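Nindeck Handgreifer-Bausatz: viel Versprechen, viel Kabel

Wer sich zu Hause mit Automatisierung beschäftigt, landet früher oder später bei der Frage, wie man einem Arm beibringt, Dinge anzufassen. Nindeck verkauft dafür einen Bausatz aus zwei handgeführten Greifern, mit denen man die Bewegung selbst vormacht und aufzeichnet. Auf der Produktseite heißt es "in einer Stunde startklar". Ich hatte da meine Zweifel und habe sie immer noch.

Der Zusammenbau hat mich einen ganzen Abend gekostet. Die Anleitung ist eine Übersetzung, bei der Schritt 4 und Schritt 6 offenbar vertauscht sind, und wer die Reihenfolge einhält, schraubt den Griff zweimal an. Die gedruckten Teile sind sauber, das muss man zugeben. Die Schrauben dagegen sind weich wie Butter, zwei Köpfe waren rund, bevor sie fest saßen. Ich habe sie durch welche aus der Kramkiste ersetzt.

Dann die Software. Sie läuft, wenn man die ältere der beiden angebotenen Versionen nimmt. Mit der neueren meldete sich der rechte Greifer bei mir nur nach jedem zweiten Einstecken. Der Support schrieb im März zurück, das Problem sei bekannt. Seitdem ist es eben bekannt.

Gestört hat mich vor allem die Kabelführung. Zwei Greifer, zwei Leitungen, und beide wollen am Unterarm entlang nach hinten. Bei langsamen Bewegungen geht das. Sobald man etwas zügiger über den Tisch greift, zieht es am Handgelenk, und diesen Zug hat man dann schön in der Aufzeichnung. Fustley bietet etwas Ähnliches mit Akku an, kostet aber auch deutlich mehr - und ob der Akku länger als einen Nachmittag hält, möchte ich erst sehen.

Als Übung nehme ich einfache Sachen vom Tisch, eine Zahnbürste zum Beispiel, und eine offene graue Kunststoffbox. Klingt banal. Ein dünner, glatter Stiel ist aber genau das, woran sich zeigt, ob die Backen etwas taugen.

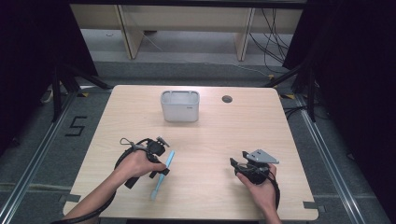
Mit den mitgelieferten Gummiauflagen rutschten mir schmale Teile anfangs bei jedem dritten Versuch weg. Nach etwas Schleifpapier auf dem Gummi wurde es besser. Von ungefähr 40 Durchgängen waren am Ende die meisten brauchbar, nur sollte ich bei einem fertigen Bausatz nicht zum Schleifpapier greifen müssen.

Mein Urteil: Mechanisch ordentlich, beim Rest wurde gespart. Wer gern bastelt, kommt damit zurecht. Wer die Stunde aus der Werbung glaubt, sollte noch eine Version abwarten.

Kommentare

valtetti_werkstatt: Das mit den Schrauben kann ich bestätigen. Gibt es eine Maßangabe für den Ersatz?

lötfahne: M3, die kurzen. Liegen in jedem Baumarkt.

Kabelsalat: Klettband am Ellbogen hilft gegen das Ziehen. Schön ist das nicht.

Kontakt | Impressum | © Tkachenko Werkstattblog | Nach oben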